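Equipment Planning for a Two-Arm Tabletop Sorting Cell
Project Report, Laboratory Automation Option
Prepared by Chia-hao Huang
Submitted 1/7/18

1. Purpose of the report

The Bretholm teaching laboratory has operated one tabletop sorting cell since the start of the academic year. The department has asked whether a second cell should be purchased for the coming intake and, if so, what should be bought, in what order, and at what cost. This report answers those questions from the standpoint of the student group that has used the existing cell. It covers the arms and grippers, the enclosure, the bins and sorting items, and the spare parts that ought to be held in stock. Software is outside its scope. The existing software runs on the laboratory workstations and would be copied to the second cell without charge.

The ceiling set by the department is $1,933, exclusive of the arms. The arms themselves are to be transferred from the Wan project when that project closes in June, and they carry no purchase cost. All figures below therefore concern the items needed to turn a pair of bare arms into a working cell.

2. The existing cell

The cell consists of two arms mounted side by side at the front of a rectangular tabletop, with plain walls at the back and on both sides. Small open bins stand near the center, where both grippers can get to them. Each arm carries its own cable on the outside, with enough slack to allow the wrist to turn.

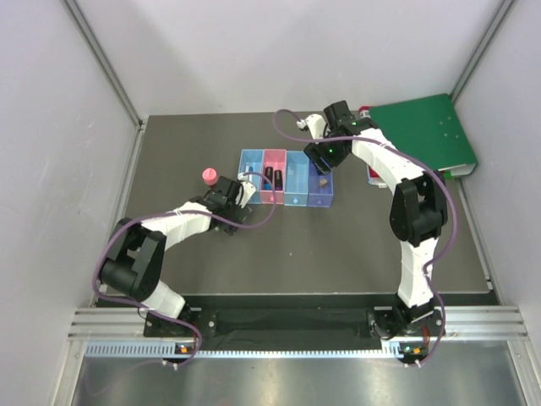

The group considered whether the second cell should copy this layout or depart from it. Copying it has a clear advantage in planning, as drawings, mounting patterns and cable lengths are already known. The principal argument against it concerns the cables. With the slack left free, a loop can pass over the forearm or hang in the area above the bins. In the present cell this has been managed by setting the arms to avoid certain positions. A better arrangement would be to fit clips along the lower and upper segments and leave a loop only at the elbow and at the wrist. The clips are inexpensive and have been included in the budget.

A second concern is storage. Items not used in a given exercise tend to be left at the back of the table, and students have had to shorten the reach of the right arm on that account. The group recommends a shelf outside the enclosure. No allowance has been made for it in the budget, as the laboratory already has suitable shelving in the storeroom.

3. Method

The group listed every part of the existing cell other than the arms and sorted the list into parts that must be bought, parts that can be made in the workshop, and parts already in storage. Quotations were then requested from two suppliers, Kalari and Nasik. Kalari quoted for the complete list. Nasik quoted for the rails, fasteners and cable parts only, but offered faster delivery on those lines.

The two quotations were compared line by line. Where the same part was offered by both, the lower price was used unless delivery would fall after the start of teaching. The shipping charge was divided among the lines of each order, which changed the result in three cases. A fastener set that appeared cheaper from Nasik, for instance, became the more expensive choice when ordered alone.

4. Items to be purchased

4.1 Enclosure and frame. This is the largest part of the budget. Grooved metal beam is preferred for the frame, as brackets can be moved along it without drilling. The walls should be plain and pale. Patterned or shiny panels were tried by an earlier group and made camera work harder. The panels can be cut in the workshop, so only the sheet stock needs to be bought.

4.2 Gripper fingers. Fingers should be treated as a consumable and ordered with spares. Most exercises require the gripper to close on small, hard pieces, and the tips and outer faces become scratched over a term of use. The group proposes that 3 spare pairs be purchased for the second cell and held jointly for both cells. A simple inspection sheet should be kept at the bench so that replacement follows the condition of the fingers and does not depend on the memory of whoever used the cell last.

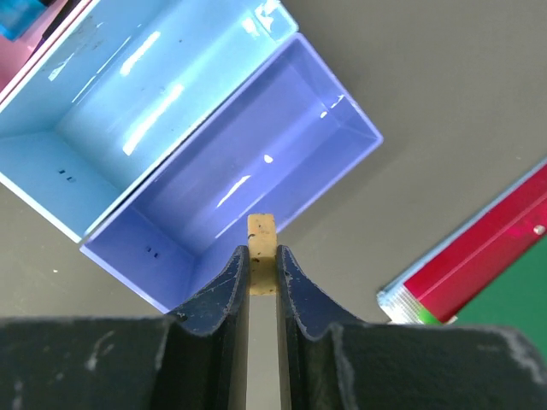 Figure 2. Gripper holding a small block upright beside the open bins.

4.3 Bins. Bins of different colors are needed because the exercises assign items to bins by color. The existing plastic bins are adequate in size and strength. Their one weakness is the glossy inner surface, which gives bright reflections under the room lights. The wrist camera can mistake such a reflection for an item. Matte bins were priced and found to be only slightly more expensive. It is recommended that one matte set be bought for trial before any larger order is placed.

4.4 Sorting items. A stock of 54 small items is proposed. Blocks make up the greater part, with the remainder chosen from ordinary bench supplies of varied shape. Chips and nicks in the blocks do not affect the exercises, and used pieces may be accepted from other courses.

4.5 Cables and connectors. One full spare cable should be held for each arm. The connectors near the base should be labeled at the time of installation. Labeling was left until later on the existing cell and cost the group most of an afternoon when a cable had to be changed.

5. Order of purchase

The frame parts should be ordered first, as they have the longest delivery time. Cable parts and clips may follow, and can be combined in a single order to Nasik. Bins and fingers are stock items at Kalari and can be left until the frame has been assembled and measured. Sorting items should be gathered last.

Assembly by students is expected to take around 20 hours, not counting workshop time for the panels. The group advises that this be scheduled before the arms arrive from the Wan project, so that the arms can be bolted directly to a finished base.

6. Limits of this report

Prices were taken from written quotations and may change before an order is placed. The rate of finger wear is estimated from the use of a single cell by a single group, and no log was kept during the first weeks. The matte bins have not been tested. If the trial set proves unsatisfactory, the existing type should be ordered, and the budget will cover either choice.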